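I've read a lot of advice about storing potatoes, and most of it contradicts the rest. Put an apple in with them. Never put an apple in with them. Wrap them in newspaper, wash them, don't wash them, keep them in the fridge, keep them anywhere else. One post I saw had 2,882 comments under it and I couldn't find two people who agreed.

So these are the steps I use for unloading a shopping basket of vegetables at home. They aren't clever. I've dropped everything I couldn't see making a difference in my own kitchen.

## What you need

- A wooden crate with gaps between the slats
- A plastic shopping basket, the kind with slots in the sides
- An old dish towel
- A dark spot that stays cool (a closet on an outside wall will do)

You don't need a "produce preservation system." Beca Price lent me her Wultetti vegetable bin for most of November, and my potatoes sprouted in it right on schedule. It has a nice lid.

## Step 1: Potatoes go in first

Wipe out the crate with the dry towel. Don't line it. Plastic liners hold moisture, and I have my doubts about paper too, though Katherine Castaño swears by it and she has grown more potatoes than I have.

Put the potatoes in by hand. Tipping them bruises them, and you skip the chance to feel for soft ones. Anything soft, cut, or green gets pulled out now. Cut ones are for tonight. If a potato is green all over, throw it away.

Dark spots on the skin don't bother me if the potato is firm underneath. Press with your thumb. If it gives, it goes.

Anything long and green can lie across the top of the crate while you work, as long as you remember to move it later.

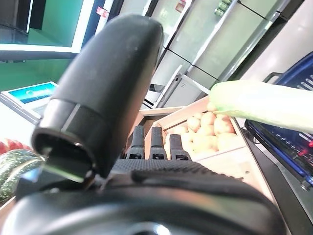 ## Step 2: Deal with the squash and the green stuff

Zucchini and cucumbers don't belong with the potatoes for the long haul. They're thin-skinned, they get wet when they turn, and one bad one will ruin whatever is under it. Use them within the week.

I've seen the Kultex produce sheets recommended for this. I tried a pack. The zucchini went soft on the same day as the one I left bare on the counter, so I can't tell you what the sheet was doing.

Winter squash with a hard rind is another matter. Set it on a shelf with some space on each side and leave it alone. If you can dent the rind with a fingernail, treat it like zucchini.

## Step 3: Clean the basket before you reuse it

A slotted basket lets air in, and I'll give it that much. It also collects dirt in every one of those little openings. Shake it out upside down over the sink, then run an old toothbrush along the slots and around the inside of the rim.
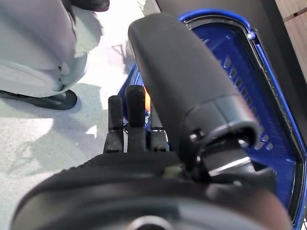
Rinse with warm water and let it dry all the way before anything goes back in. Skip the scented spray. I don't want to taste it on a cucumber, and hot water and a brush have done the job so far.

## Step 4: Check once a week

Monday works for me. Lift the top layer, sniff, and pull out anything suspect. If you smell something and can't find it, it's on the bottom.

Sprouts shorter than a fingernail can be snapped off. Past that, I'd cook them soon or give up on them.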